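Repainting a metal bin: how far back do you take the worn patches?

Posted in Coatings and Surface Prep

gundstead_mick
Metal bin, grey topcoat over what I think is a grey primer. The inside is scuffed and scratched through the middle of one wall and I want to recoat it before December. 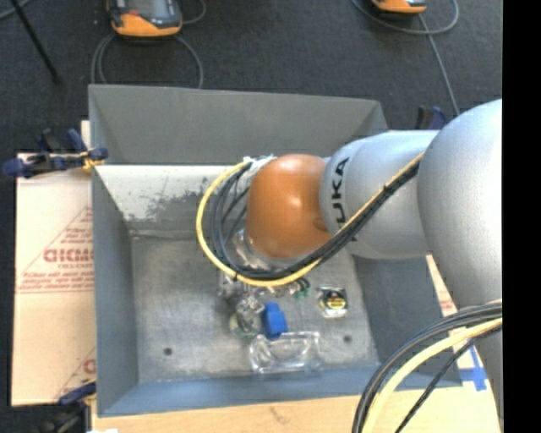
My plan was to feather the edges with 80 grit on a random orbital, solvent wipe, spot prime with a two-pack epoxy and then topcoat the whole interior. Parts get tipped in, so abrasion is the main load. No chemicals apart from a bit of cutting oil. Is spot priming enough or should I take the lot to bare metal?

tarrow
Spot priming is fine if the old coating is sound. Do a cross-hatch test away from the worn area. If the squares stay put, key the rest and go over it. If they lift with the tape, strip it.

Cutting oil is your real problem. A solvent wipe moves it around. Alkaline degreaser first, rinse, dry, then abrade. If you sand before degreasing you drive the oil into the scratches and the epoxy will fisheye.

Metum
Disagree on spot priming. Every patch edge is a step in film thickness, and sliding parts find the step. I did a chute that way at Serthorpe and it was peeling from the patch edges inside 4 months. Blast it, one full coat of epoxy, done.

tarrow
Was that chute feathered, or just primed up to a masked line? Peeling from the edges sounds like a masked line to me.

Metum
Masked. Fair point, but feathering by hand inside a box is slow work, and blasting took me 2 hours including setup.

gundstead_mick
I don't have a blaster. The mobile bloke wants more to turn up than the bin is worth.

ykwak
Yoon-hee Kwak here, I do coating inspection. A few things.

Ordinary epoxy over steel in a tipping application will wear through whatever you do with the prep. Prep decides whether it peels. The coating and its thickness decide how long it lasts. If abrasion is the main load, look at a ceramic-filled epoxy or a bolt-in liner on the wall that takes the hits.

Check what the old paint is before you sand. Rub it with a rag soaked in xylene, gloves on. If it softens it is probably an alkyd, and a strong-solvent epoxy on top can wrinkle it. In that case strip the lot.

Leave it 7 days to cure before loading, longer if the shed is cold.

Metum
Liner gets my vote. Polyethylene sheet, countersunk fasteners, replace when chewed.

tarrow
Sheet traps swarf and oil behind it unless you seal the top edge. Then you have corrosion you can't see.

gundstead_mick
Did the xylene rub at lunch. It softened, so alkyd. Looks like stripping, then. Would a 2000 W heat gun and scraper do it, or is a wire cup quicker?

ykwak
Test for lead before you do either. Wire cups polish the steel, so follow with coarse grit to get some profile back.

won_r
Flap disc, 60 grit. Strips and profiles in one go. Keep it moving on the flat areas.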